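Ornau Housing Cooperative
Kitchen working group – minutes, June

Present: Orathai Rungrueang (chair), Kulap Thammasiri, Mwende Shirima, Thanakorn Sukprasert (minutes)
Guest: Oranuch Chareonsuk, Srithong
Apologies: none

1. Minutes of the last meeting
Accepted with one correction. The boiler invoice was 228, not 282.

2. Review of the Clurnent table-clearing kit
Oranuch presented the kit, which Srithong offers to us on trial. It has two arms, and each arm has its own gripper camera. The price includes setup and two visits for training.
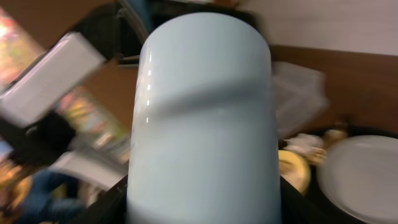
Clurnent kit, gripper holding a tumbler, view from the gripper camera.

Kulap asked if we must buy special dishes. Oranuch answered that plastic cups and plates are suitable, but she does not recommend thin glass. Mwende would like to have this in writing before we sign.

Orathai asked about crumbs, as this is the complaint we hear most from residents. The kit can use a small brush with a wooden handle.

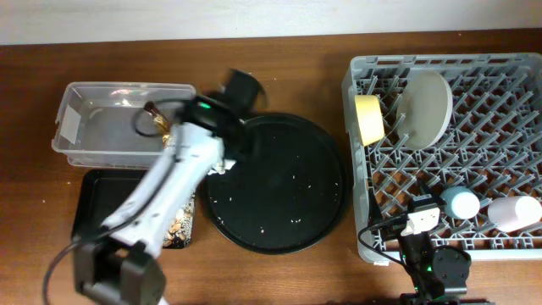
The brush is not part of the basic package and must be ordered separately. Kulap thinks it should be included, and Oranuch will ask her office.

There was a longer discussion about cups. Mwende wants them always placed with the opening down, so that water does not stay inside. Oranuch explained that the position in the rack can be taught during the training visits.
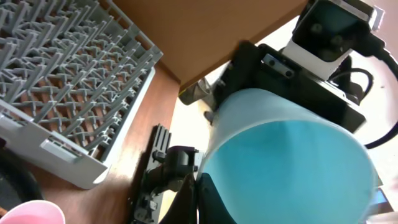
Thanakorn asked who changes the gripper fingers when they are worn. Srithong does this in the first year. After that we pay for the parts – the work is still free.

Small items were also discussed. Chopsticks, skewers and wrappers are often left on the trays, and we must decide which of them the kit should sort. Mwende will write a list. 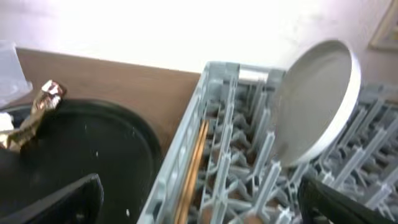
3. Decisions
Trial of three weeks in the Stustwood kitchen, evenings only. Agreed by all.
Kulap will measure the table and send the result to Srithong.
Oranuch will send a written offer, with and without the brush.

4. Other business
The lock on the pantry door is still broken. Orathai will call again.

Meeting closed at 7:40 p.m.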